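시뮬레이터에서 그리퍼 제어기 두 개를 비교하고 있습니다. 하나는 Plirkell 기본 제어기, 하나는 Jonano에서 받은 임피던스 제어기. 정리하면서 스레드로 남깁니다.

1/
먼저 조건부터. 팔은 7축 하나, 그리퍼는 두 손가락 평행형 하나로 고정했습니다. 바꾸는 건 제어기뿐입니다. 물체 배치도 시드를 고정해서 두 제어기에 같은 순서로 넣습니다. 예전에 배치를 매번 새로 뽑았다가 결과를 통째로 버린 적이 있습니다.

2/
에피소드는 제어기당 117개. 더 돌리고 싶었지만 사무실 데스크톱 한 대로는 이 정도가 밤새 끝나는 한계였습니다. 물리 스텝은 두 쪽 다 같은 값을 썼고 렌더링은 필요한 구간만 켰습니다.

3/
Plirkell 쪽은 설정할 게 거의 없습니다. 위치 목표를 주면 그대로 갑니다. 자유 공간에서는 이쪽이 깔끔합니다. 문제는 접촉입니다. 손가락 끝이 상판에 닿는 순간 목표 위치와 실제 위치가 벌어지고, 그 오차만큼 계속 밀어붙입니다. 작은 물체는 이때 튕겨 나갑니다.

4/
Jonano 쪽은 강성 값을 축별로 줘야 합니다. 처음 준 값은 너무 물러서 팔을 뻗으면 손목이 처졌습니다. z축만 올리고 나머지는 낮게 두니 쓸 만해졌습니다. 이 값 찾는 데 3일 걸렸습니다. 문서에 나온 권장값은 다른 팔 기준이라 참고가 안 됩니다.

5/
파지 폭도 변수입니다. 손가락을 끝까지 벌리고 접근하면 옆 물체를 건드리는 경우가 있어서, 물체 폭에 5mm를 더한 만큼만 벌리고 내려가게 바꿨습니다. 두 제어기 모두 적용. 이건 Piret Paju 님이 지난 12월에 올린 글을 보고 따라 한 겁니다.

6/
실패 분류는 손으로 했습니다. 접근 중 충돌, 헛집기, 집은 뒤 미끄러짐, 시간 초과. Plirkell은 접근 중 충돌이 제일 많았고 Jonano는 시간 초과가 제일 많았습니다. 부드러운 대신 느립니다. 제한 시간을 8초로 잡은 게 Jonano에 불리했을 수 있어서 이 부분은 다시 돌릴 예정입니다.

7/
Elīna Lepik 님이 물어보신 것: 마찰 계수는 손가락 쪽만 올렸고 물체 쪽은 기본값입니다. 손가락 마찰을 너무 높이면 헛집기가 안 나와서 비교가 안 됩니다. 접촉 솔버 반복 횟수도 기본값 그대로입니다.

8/
시점은 위에서 내려다보는 카메라 하나로 통일했습니다. Wunitz 뷰어로 뽑았습니다. 팔이 테이블 위로 그림자를 드리우는데, 색으로 물체를 찾는 코드를 쓸 분은 이 점을 감안하셔야 합니다. 저는 조명 설정을 건드리지 않았습니다.
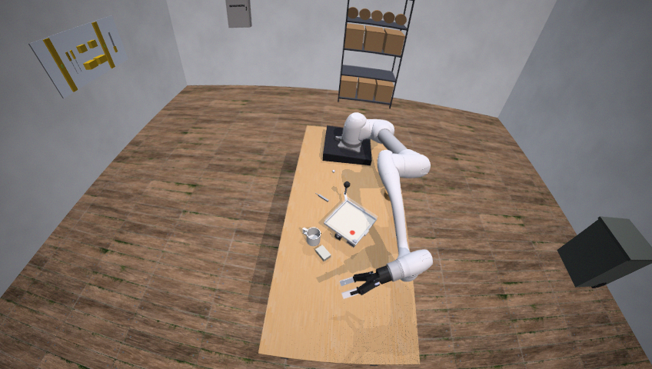
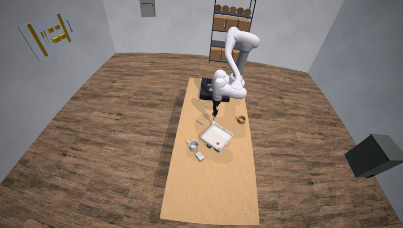 위: 팔을 앞으로 뻗고 손가락을 벌린 자세. 아래: 그리퍼가 상판을 향해 수직으로 내려온 자세. 둘 다 시뮬레이션 렌더링.

9/
지금까지의 판단은 이렇습니다. 빈 공간에서 옮기기만 하면 Plirkell, 바닥 가까이서 작은 걸 집어야 하면 Jonano. 둘을 구간별로 바꿔 쓰는 것도 해봤는데 전환 순간에 토크가 튀어서 아직 못 씁니다. 보간을 넣어 보고 되면 이어서 올리겠습니다. 설정 파일은 요청하시면 보내드립니다.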